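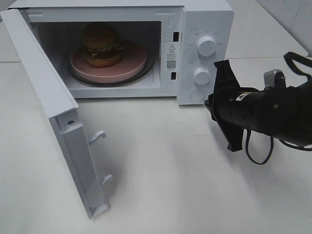 ## 1. What this report covers

Our group looked after one workcell in the teaching lab from September to the end of November. The cell has a single arm with a parallel gripper and a countertop microwave. The task, which we named Manole, is to press the release button, let the door open, and put a plate with a toy hamburger on the turntable or take it out again. Another group wrote the control software. Our part was the setup, the weekly checks and the repairs.

Ratree Rojanasak did the mechanical work and most of the log. Sakda Phuthong did the wiring and the calibration. We wrote this report together.

## 2. Layout of the cell

The arm comes in from the right, on the control panel side. In our first layout the base was on the left, and the open door blocked the arm every time. Moving the base cost us a week but removed the problem.

The microwave has two dials, one for power and one for the timer. It is never plugged in. We taped the power cord to the back of the housing so it can't be plugged in by mistake.

The position of the oven matters more than we expected. It is light, and pressing the button pushes it backward a little. After a long session the turntable was far enough off that the plate came down on the edge of the ring. We put rubber pads under the feet and made two corner marks on the table in pencil. Tape marks were tried first and peeled off when the table was cleaned.

## 3. Routine checks

The checks are done before the first run of the day, with the arm in its parked pose.

- Line up the oven with the corner marks.
- Open and close the door by hand. Both hooks should go into their slots without lifting the door.
- Turn the turntable a full turn and look for rubbing.
- Wipe the gripper fingers with a dry cloth and check the finger screws.
- Follow the loose cable under the wrist with one hand and make sure it has slack in every taught pose.
- Run the empty cycle once at low speed -- no plate, no burger.

Brokalex, the program we used for the log, counts cycles from the controller. By the end of November the arm had done 2,100 cycles. We had planned for 2,000.

## 4. Faults and repairs

**4.1 Finger screws.** One finger worked loose in the second week. The plate tilted when it was gripped and the burger slid off. Sakda cleaned the threads and put in new screws with medium thread locker. It did not come loose again.

**4.2 Cable catching.** The cable under the wrist hangs in a loop. On the way back from the cavity it caught the lower corner of the door and pulled the connector halfway out. The controller stopped with a communication error, and it took us most of an afternoon to find out why. We shortened the loop and moved the retreat point to the right. A proper cable guide from Plulisora was ordered but had not arrived when we finished.

**4.3 Button press.** The fingertip sometimes slipped off the release button. We logged 66 missed presses, nearly all of them before the oven had its rubber pads. Ratree also re-taught the press so the finger goes straight in and holds briefly before backing off.

**4.4 Calibration drift.** After the base was moved, the saved poses were 8 mm off at the turntable. We recalibrated with the Grukavora routine and then touched up the two place poses by hand.

## 5. What we would change

The oven should be clamped to the table. Pads and pencil marks work, but they depend on someone looking at them. The cable guide should be fitted before any more long sessions -- the shorter loop still has to be watched when a new pose is taught.

The spare finger screws and the thread locker are in the top drawer under the controller. The log file is in the shared folder with the calibration results.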